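Child theme or just Custom CSS for a small shop site?

Forum index > Site building > Themes and templates

hokstead_darnell
Topic starter

I run a one-person site for a repair business (Hokstead, small appliances, no online store yet). It's on a free theme that I've been adjusting through the Additional CSS box in the Customizer. I'm up to 1063 lines in there. It works. My nephew looked at it and told me I'm "doing it wrong" and that I need a child theme before the next update eats everything.

I've read four tutorials on child themes now and every one of them starts with "create a folder" and ends with "and you're done!" with nothing in the middle about what it gets you. So before I spend a weekend on it, what does it get me? The CSS box has survived every theme update so far.

Darnell Dunleavy

pruitt_b

Your nephew is half right. Additional CSS is stored in the database and theme updates don't touch it. What gets overwritten is edits to the theme's own files. Have you changed any of those? Check footer.php first. People always take out the "powered by" line and then forget they did it.

hokstead_darnell

I changed footer.php. I took out the "powered by" line.

pruitt_b

Right. So that one will come back. One file, one line. You can hide it with CSS as well and then you've got no reason for a child theme at all.

xolalpa

I disagree with Booker here. Hiding it with CSS still leaves the link in the page source, and 1063 lines in a box with no line search worth the name is a bad place to work. A child theme gives you a real file you can open in an editor and keep under version control. The setup is a folder with a style.css in it and a functions.php to load the parent styles. That's two files. You'll spend longer reading this thread.

pruitt_b

"That's two files" is what the tutorials say too. Then the parent theme turns out to load its own stylesheet with get_stylesheet_uri and you get it twice, or in the wrong order, and the poor guy is back here asking why his menu is purple. I've answered that question enough times to be wary of anyone who says it's quick.

xolalpa

It is quick if you look at how the parent loads its styles first. Which theme is it?

hokstead_darnell

It's called Skendale. The free version. I have a test copy of the site on a subdomain, so I can break that one without anybody noticing.

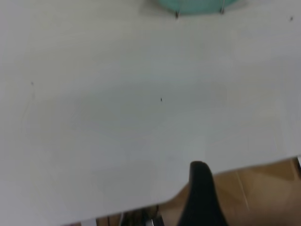 The spacing under the picture is fine on desktop and too big on my phone, and I can't work out if that's the theme or one of my own rules. I have at least 16 rules that mention "figure" or "img" and I don't remember writing half of them. So maybe Heriberto has a point about the box being a bad place to work. I'm still not convinced that moving the same mess into a file makes it less of a mess.

xolalpa

It doesn't, by itself. It makes it searchable. Paste your figure rules here and somebody will spot it.

m_ichikawa

I maintain sites on Skendale for a couple of clients and I can answer the loading question. The free version enqueues style.css with get_stylesheet_uri. That means with a child theme active it loads the child's style.css by default and the parent's is dropped. You need to enqueue the parent yourself, using get_template_directory_uri, and give it its own handle. If you use the same handle as the theme, whichever one is registered first wins and you lose the other one.

Also worth knowing: Additional CSS is saved per theme. Activate the child and the box will be empty. Your rules are still there under the parent, but it scares people. Copy them into a text file before you switch.

— Minoru

pruitt_b

See, that last bit is what I mean. Not one of those tutorials mentions it. Somebody activates the child theme, the site loses every custom style in front of customers, and they think they've wiped it out.

xolalpa

Fair. I should have said that. Widgets can move to the inactive area too, and menus lose their assigned locations. Do it on the test copy first.

hokstead_darnell

Okay, here are the figure rules that apply on small screens. I took out the ones for the gallery page.

@media (max-width: 600px) {
.entry-content figure { margin-bottom: 22px; }
.entry-content figure img { margin-bottom: 22px; }
.entry-content p:empty { display: block; height: 1em; }
}

I'm guessing the first two are the trouble? I also tried an online "CSS cleaner" called Etadance that promised to cut out unused rules. It cut out my contact form.

m_ichikawa

Yes, the margin is being applied twice, once on the figure and once on the image inside it. Delete the second rule. The p:empty one will add space as well wherever the editor leaves an empty paragraph behind, and I'd delete that too unless you know why it's there.

I wouldn't run any automatic cleaner on a live site. They check which selectors match on the pages they crawl. A form that only shows up after a click doesn't match anything, so out it goes.

tavion_m

Going to be the grump. Why is everybody helping him move to a child theme of a classic theme at all? If he has to redo things anyway he might as well go to a block theme. There the footer is edited on screen, no PHP, and the CSS you need shrinks to almost nothing.

pruitt_b

"Shrinks to almost nothing" — have you done this on a real site with somebody else's content in it? I have. The old widgets had to be rebuilt, the header had to be rebuilt, and the client hated the new editor. He has a working site and one edited line in a footer.

tavion_m

I've done it on two. One went fine. The other one took longer than I quoted, I'll admit that.

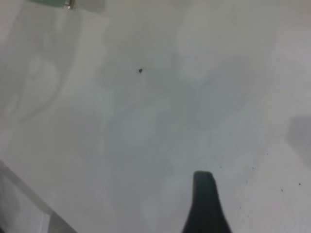

My complaint about staying on the old setup is that picture styling in particular always ends up as a pile of overrides. Take the one I just posted. It's mostly off-white going to a bluish gray, so if the theme has a white page background and no border on images, you can't tell where the picture stops and the page begins, except at the bottom where the black gripper finger comes up. With a block theme you set a border on the image block once, in the styles panel, and it's done everywhere. With what Darnell's got he'll be adding rule number 17.

m_ichikawa

You can do that in theme.json in a classic theme too. It doesn't have to be a block theme. Put the file in the child theme and set the defaults for core/image. Test it though, because Skendale has its own img rules and they may beat yours.

tavion_m

Does that work on classic themes? I thought it was ignored.

m_ichikawa

It's read. You don't get the site editor, but the settings and styles load. Adding one does switch a few other things on, layout widths mainly, so compare pages before and after.

tavion_m

Then I take back part of what I said. Not all of it.

hokstead_darnell

Reporting back. I deleted the second margin rule and the gap on my phone went down to normal. Removed the p:empty one and two pages changed slightly, both for the better as far as I can see.

I made the child theme on the test copy. It took me one evening, so Heriberto was wrong about it being shorter than reading the thread. The menu did lose its location. The box was empty like Minoru said and I would have panicked. Then I added a one pixel gray border to images in the child style.css and it showed up on posts but not on pages. Pages use a different wrapper class in Skendale, apparently.

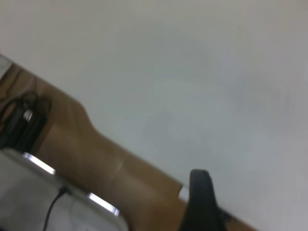 Pale surface with a tan-brown band running diagonally

I haven't done anything to the live site. What I'd like to know before I do: does the child theme's footer.php keep working if Skendale changes its own footer in an update? Or does mine go stale?

xolalpa

It goes stale. Your copy gets used no matter what the parent does. Usually harmless in a footer, but if they move a closing div from footer.php to some other template you'll get a broken layout. Keep a note of which version you copied from and compare after big updates.

pruitt_b

And that's the cost I was talking about at the start. With the edit in the parent, an update puts the credit line back and you notice right away. With the copy, it can sit there being wrong for a year.

xolalpa

Or he checks if the theme has a filter or a hook for the credit line and doesn't copy the file at all.

m_ichikawa

It has one. Look in inc/template-tags.php for the function that prints the credit. It's wrapped in function_exists, so you can declare the same function in the child's functions.php and leave it empty. No footer.php copy needed.

pruitt_b

OK, that I'd do.

hokstead_darnell

Found it. Empty function in the child, deleted my footer.php copy, credit line is gone on the test site and everything else in the footer is still there.

Going to leave the test copy alone until the next Skendale update comes out and see what happens to it before I touch the live one. My nephew says that's too cautious. He isn't the one who gets the phone calls.

Still looking for the wrapper class on pages if anybody has it handy.

m_ichikawa

Try .page-body in place of .entry-content. If that's not it, right-click the picture on a page, choose Inspect, and read upward until you hit the first div with a class on it.

hokstead_darnell

.page-body was it. Thanks.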